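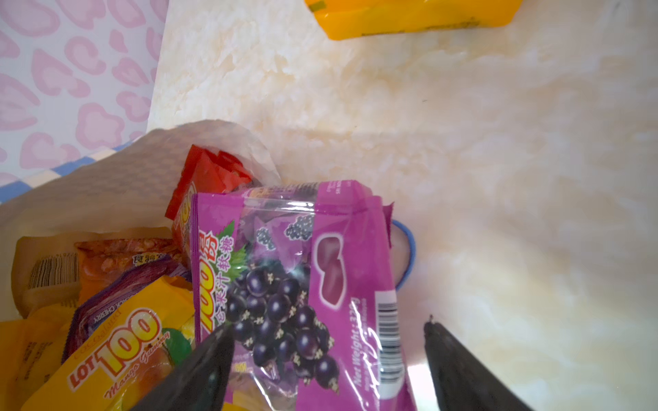 Blackcurrant gummies, 320g, with the rest of the snack shopping on the counter.

Snack Shelf at the Dindameck Reading Room
Progress report to the Jaltent Small Grants desk
April 2026
Written by Rekha Kaushik, with notes from Eun-ji So

Hi again! You asked for a page or so on how the snack money is going, and I'm going to try to keep it to that, though Eun-ji says I have never once kept anything to a page.

Quick version first. The shelf is up, it gets filled every week, and the kids are eating from it. We have spent $300 of the $1,000 so far, so we're a bit under where the budget said we'd be at this point. That's mostly down to the plates and tubs, which we thought we'd have to buy and then got handed to us by Ratree Phetsri when her cafe closed its upstairs room.

What we're buying. When I wrote the application back in November I put down crackers, fruit and "some sweets", and I'd pictured a very sensible shelf. Well, the kids had opinions. We put a sheet of paper on the wall and let them write down what they wanted, and gummies won by a mile (the blackcurrant kind in the purple bag, please, they were very clear on that). So gummies are now a regular thing. One bag gets opened at the start of homework hour and goes into a bowl, and whatever is left gets clipped shut and goes back on the top shelf. We still do crackers, and bananas when they look decent. Apples came home uneaten so many times that I've stopped getting them unless somebody asks.

The shopping is done at the Asian grocery two streets over. I know the plan said we'd order in bulk online. We tried it once and the delivery showed up when the building was locked, and then half of it was a flavor no kid would touch. Walking over with a list takes me less time than sorting out that delivery did, and I can see what's on sale. If you'd like us to go back to bulk for the rest of the grant, tell me and I'll have another go, but I'd rather not!

Unpacking and labels. This has become a bigger job than I planned for. A lot of what we buy has its ingredients in Chinese or Thai, and parents quite rightly want to know what's in it. Nantana Klinhom reads the Thai ones for us and Eun-ji has been using a translation app on the others, then checking with the shop when the app gives her something silly. Everything gets written on an index card and the card is taped to the front of the tub. Gelatin, nuts, milk and wheat go in red pen. We have 8 cards up now, and a little stack of blank ones waiting.

Two families asked about gelatin in the first weeks and we didn't have a good answer ready, which I felt bad about. There's a separate tub now for snacks without it, on the lower shelf where the small ones can reach, and both families have been happy with that.

The shelf itself. Ekkachai Srisuk put it up and it's solid. The top part is for sealed bags and the bottom part is for the tubs. We did have ants, once, after a bag was left open over a long weekend. The clips fixed that. I bought more clips than we need, so if anyone else you fund is short, send them my way.

Money still to spend. Most of it will go on food, same as now. I'd like to move a small amount from "plates and tubs" over to a water dispenser, because all those gummies make people thirsty and the line for the one tap gets long. I haven't bought anything yet. Could you let me know if that's okay, or if I need to fill out the change form? I couldn't find it on the site, only the old one with the Ulo logo on it.

Receipts are in the envelope, clipped by month. One is missing, from the first shop we did, and I've put in a signed note with the amount instead. The grocery prints on that thin paper that fades, so Eun-ji now takes a copy of each one the same day.

The next couple of months look much like this one. School lets out soon after that and we'll be open mornings as well, so the shelf will empty faster, and I'll send you a new weekly figure once we've had a few of those mornings to go on. Come by during homework hour if you're ever in the area, but get there early if you want any of the blackcurrant ones.

Thanks so much,
Rekha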